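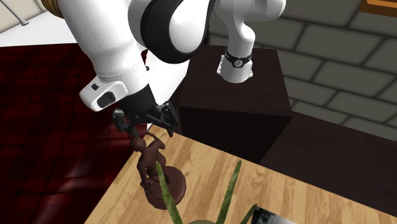

A white robot arm above a light wooden table.

Salt and Stone: A Year of Pickling, by Chiyo Morikawa
Lunus, hardback, 291 pages

I bought this in March after borrowing it twice from the library, and I have now read it from cover to cover and cooked from it for most of a summer. It is a book about Japanese pickles written for people who shop in Britain. There are 48 recipes. The rest is part memoir and part kitchen manual, and the two halves are not always on good terms.

Morikawa grew up over her grandparents' shop, Yokoyama, which sold pickles, bean paste and tinned fish. She moved to Leeds as a student and started making her own pickles when she found she couldn't afford the ones in the shops. The first chapter covers all this in plain, short paragraphs. I liked the part about her grandfather washing the stones he used as weights and lining them up on the back step to dry, with one turned upside down because it had a flat side he didn't trust. She doesn't make a lesson out of it and goes straight on to how much salt to use.

The book runs by season and starts with autumn, which I found odd until I had made a few things. Daikon and turnips are at their best then, and several later recipes use the rice bran bed you set up in the second chapter. If you start with the summer cucumbers, as I did, you spend a good deal of time turning back. A note at the front telling you which chapter to read first would have helped.

Quantities are in grams, and salt is given as a percentage of the weight of the vegetables. This is the best thing about the book. I used to make pickled cabbage from a page torn out of a magazine that said "two tablespoons of salt", and it was different each time depending on the cabbage. With Morikawa's method you weigh what you have, do one sum and write it on the lid. There is a table inside the back cover with the sums already done for the common weights. Mine is covered in turmeric.

What I have made so far: the quick cabbage with kombu, the turnips with lemon peel, the rice bran cucumbers, the soy garlic, the mustard aubergines and the pink ginger. The cabbage is ready overnight and I make it every week. The turnips were good but want eating within a few days, and the book says a fortnight. The ginger came out a pale beige. She does warn you that it only goes pink with young ginger, but the warning is on a different page from the recipe.

The mustard aubergines are the recipe I would buy the book for. They are small, very hot and slightly sweet, and I have eaten them with cheese on toast, with cold pork pie and out of the jar. You need baby aubergines, and I found mine at Umer, the greengrocer near the bus station. Large ones cut into chunks went to mush.
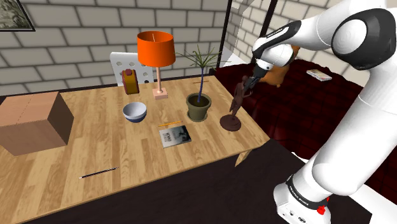
Statuette at the right of the table, closed cardboard box at the far left.

The rice bran bed has a chapter to itself and deserves one. You mix bran, salt and water to a paste, bury vegetable scraps in it until it sours, and from then on stir it by hand once a day. Morikawa is good on what it should smell like at each stage — wet hay, then bread, then something close to yoghurt — and on what to do when it smells of nail varnish. Mine did in the second week. I added salt and mustard powder as instructed, left it in the fridge for two days and it recovered. She is less good on where to get the bran. The suppliers' list is half a page, and one of the shops on it has already closed. I used bran from a health food shop, toasted in a dry pan, and it has been fine.

The drawings are by Shagufta Kazmi, in ink with a grey wash. There are no photographs of finished dishes at all. I know some people won't buy a cookery book without them, and for most of this one I didn't miss them. Kazmi draws hands very well, and the sequence showing how to rub salt into a whole cabbage cut in quarters taught me more than the text beside it. I did want a photograph in the section on mould. The difference between the harmless white film and the kind that means throwing the lot away is explained in words and a grey drawing, and I ended up looking it up elsewhere.

The essays between the chapters are uneven. One on school lunches is very funny. One on salt taxes is 2,000 words long and reads as if it was written for another book. A third, on her friend Imen's preserved lemons, is lovely and has a recipe tucked into the last paragraph with no entry in the index. I have put a paper marker in it.

The index is poor in general. Cucumbers are listed under the Japanese names of the pickles and nowhere under C. If you already know the names that is no trouble, but the book is aimed at people who don't.

As an object it is well made. It lies flat from the middle chapters onwards, the paper takes a wipe with a damp cloth, and the type is large enough to read from the other side of the worktop. There are two ribbons, and I use both. The cloth cover picks up every mark, so keep the jacket on.

You don't need much kit. A set of scales that reads to a single gram, some jars, a deep box with a lid and something heavy. She suggests a screw-top pickle press for small batches and I did buy one, but a plate with a bag of sugar on it did the job just as well for the cabbage.

I would recommend it to anyone who has made chutney or sauerkraut and wants to try something else. Complete beginners may find the autumn start and the index hard going, though the quick pickles in the fourth chapter are simple enough for anyone. Four stars. I'd have given it five with a proper index and one good photograph of mould.

Next on the pile is the winter chapter, starting with the whole daikon hung up to dry. The book says ten days somewhere airy and cold. I am going to try the porch.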